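Nähen üben, Teil zwei: Knoten und Fadenreste

Im April habe ich angefangen, mich mit chirurgischen Nähten zu beschäftigen. Ich bin keine Ärztin und will auch keine werden. Ich nähe seit vielen Jahren Taschen und binde seit drei Wintern Bücher, und irgendwann lag bei einer Bekannten aus dem Buchbindekurs ein Übungsset auf dem Tisch, mit Pad, Nadelhalter, Pinzette und Schere. Ich durfte es mitnehmen. Wer Teil eins gelesen hat, weiß, dass ich an den ersten beiden Abenden vor allem Nadeln verbogen habe.

Inzwischen habe ich ein eigenes Set, das Florkent heißt und 64 Euro gekostet hat. Das Pad ist dicker als das geliehene und gibt beim Durchstechen besser nach. Der Nadelhalter ist in Ordnung, die Schere nicht. Ich nehme stattdessen meine kleine Stickschere. Sie schneidet sauber bis in die Spitze, die mitgelieferte quetscht den Faden nur.

Den größten Unterschied macht für mich die Nadel. Beim Taschennähen schiebt man eine gerade Nadel durch und zieht auf der anderen Seite. Mit der gebogenen geht das nicht. Sie will auf ihrem Kreis geführt werden, das heißt, die Bewegung kommt aus dem Handgelenk. Ich habe mir angewöhnt, vor dem Einstich die Hand so weit einzudrehen, dass ich während des Stichs zurückdrehen kann. Wenn ich das vergesse, stecke ich auf halbem Weg fest und muss umgreifen, und dabei reißt das Loch aus.

Gefasst wird die Nadel nicht ganz hinten, wo der Faden ansetzt, sondern ein Stück davor. Ich habe es anfangs immer zu weit vorn gemacht, weil es sich sicherer anfühlte. Dann fehlt aber die Länge, um auf der anderen Wundseite wieder herauszukommen.

Teodoro Bautista, bei dem ich im letzten Jahr den Kurs zur Fadenheftung gemacht habe, hat mir dazu am Telefon gesagt, ich solle mir den Faden erst einmal egal sein lassen und nur stechen. Ein ganzer Abend ohne einen einzigen Knoten also. Das war langweilig und hat geholfen.

Danach kamen die Knoten. Ich nähe Einzelknopfnähte, jede für sich, mit schwarzem Faden. Einstich, Ausstich, Faden durchziehen, bis nur noch ein kurzes Ende übrig ist, dann zweimal um den Nadelhalter wickeln, das kurze Ende greifen und durchziehen. Dann einmal in die Gegenrichtung, dann noch einmal zurück. Wenn man immer in dieselbe Richtung wickelt, rutscht der Knoten. Er sieht zuerst gut aus und geht auf, sobald man am Rand des Pads zieht.

Der Knoten soll neben der Wunde liegen, nicht darauf. Das ist leichter gesagt als getan. Meine landen mal links, mal rechts, manche genau auf der Linie. Auch die Enden sind bei mir ungleich lang. Ich schneide jetzt immer erst ab, wenn die ganze Reihe fertig ist, und dann alle auf einmal. So sehe ich wenigstens, wie es aussehen sollte.
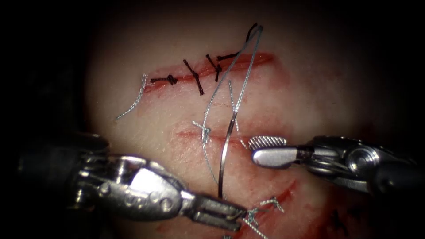 Zuletzt geändert: 4. Mai 2024

Mit einem geflochtenen Faden gibt es beim Durchziehen leicht eine lange Schlaufe wie die helle in der Mitte. In der oberen Wunde liegen schon vier schwarze Nähte, und man sieht, wie verschieden die Enden ausfallen können: eines fast waagerecht, eines ausgefranst, eines steigt im Bogen nach oben. Am rechten Ende klafft die Wunde breiter als am linken. An so einem breiten Ende wird jeder Fehler im Abstand sichtbar, jedenfalls bei mir. Eine schmale Linie verzeiht fast alles.

Zur Schlaufe noch etwas, weil mich das am meisten Zeit gekostet hat. Ich habe den Faden zuerst viel zu lang gelassen, aus Sparsamkeit, man will ja nicht nach jeder zweiten Naht neu anfangen. Ein langer Faden legt sich aber über alles, was schon fertig ist, und bleibt an den kurzen Enden hängen. Beim Zuziehen nimmt man dann die Nachbarnaht mit. Jetzt schneide ich kürzer zu und fange öfter neu an. Ich ziehe auch langsamer und halte mit der Pinzette dagegen, bis die Schlaufe klein ist. Erst dann mache ich den Knoten.

Geflochtener Faden hält den Knoten besser als der glatte. Dafür franst er an den Schnittenden aus. Der glatte, den ich von Pretlow nachgekauft habe, ist steif und springt beim ersten Schlag gern wieder auf. Für Anfänger würde ich den geflochtenen nehmen. Vom Buchbinden kenne ich den Trick mit dem Wachs, den habe ich ausprobiert und wieder gelassen. Das Wachs setzt sich im Pad fest.

Zum Abstand: Ich zeichne mir inzwischen nichts mehr vor. Beim geliehenen Pad hatte ich mit Filzstift Punkte gesetzt, die gingen nicht mehr ab (Entschuldigung noch einmal). Ich schaue jetzt, dass der Abstand zur nächsten Naht so groß ist wie die Breite der letzten. Anfangen sollte man, so steht es in meinem Heft, in der Mitte und dann jeweils die Hälften halbieren. Das mache ich bei langen Wunden, bei kurzen gehe ich von einem Ende zum anderen.

Was noch nicht klappt, ist die fortlaufende Naht. Die Spannung stimmt am Anfang und lässt nach der dritten Schlinge nach. Bei der Fadenheftung habe ich damit kein Problem, da liegt der Bogen allerdings auch flach auf dem Tisch. Auf einer gewölbten Fläche ist das etwas anderes. Ich will als Nächstes das Pad über eine Rolle spannen und sehen, ob ich damit zurechtkomme.

Aufbewahrt wird alles in einer alten Blechdose, die Nadeln in einem Stück Kork. Benutzte Nadeln werden stumpf, schneller als ich dachte. Ich sortiere sie nach jedem Abend aus.

Teil drei kommt, wenn die fortlaufende Naht hält.

2621 Aufrufe · 67 Mal geteilt

9 Kommentare (die neuesten zuerst)

Heftlade
Das mit dem Wachs hätte ich auch versucht. Welche Fadenstärke nimmst du denn? Bei mir schneidet der dünne das Pad ein, sobald ich fester ziehe.

Borus
Ich hatte das gleiche Problem mit der fortlaufenden Naht. Bei mir half es, wenn jemand anderes den Faden unter Spannung hält. Meine Tochter macht das für mich, solange es nebenbei etwas zu essen gibt.

M. Espiritu
Danke für den Hinweis mit der Wickelrichtung. Ich habe wochenlang immer gleich herum gewickelt und mich über die Knoten geärgert.

Ältere Kommentare anzeigen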